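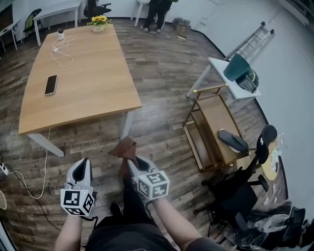
Sepúlveda demande si les pinces tenues à la main seront finies avant que Drerkana débloque la deuxième tranche. La réponse est oui pour les coques, non pour la fixation des cubes de repérage, qui prend encore du jeu quand on serre fort.

Projet Stellska - rapport d'avancement à Drerkana
23 nov. 2021 - par l'atelier partagé Tollska

Depuis juin, l'atelier a imprimé 7 paires de coques blanches. 6 sont montées, la dernière attend ses vis. Chaque pince porte un cube à motifs noirs et blancs, placé sous le corps. La version précédente le mettait sur le côté et il heurtait la table à chaque prise basse.

Nous avons enregistré 444 manipulations sur les 600 prévues. Les chaussures restent l'objet le plus difficile : le cuir glisse entre les doigts de la pince et il faut souvent s'y reprendre. Les boîtes et les gobelets ne posent plus de problème. Le bras qui doit rejouer ces gestes est assemblé jusqu'au coude - le poignet est à refaire, l'axe a été percé trop large.

Dépenses conformes au budget, sauf le filament, dont nous avons sous-estimé la consommation. Nous demandons de reporter sur ce poste le reliquat de la ligne outillage.

Prochaine étape : nouvelle fixation des cubes, puis fin des enregistrements.

Ce site utilise des cookies pour mesurer son audience. Accepter - Refuser - Paramétrer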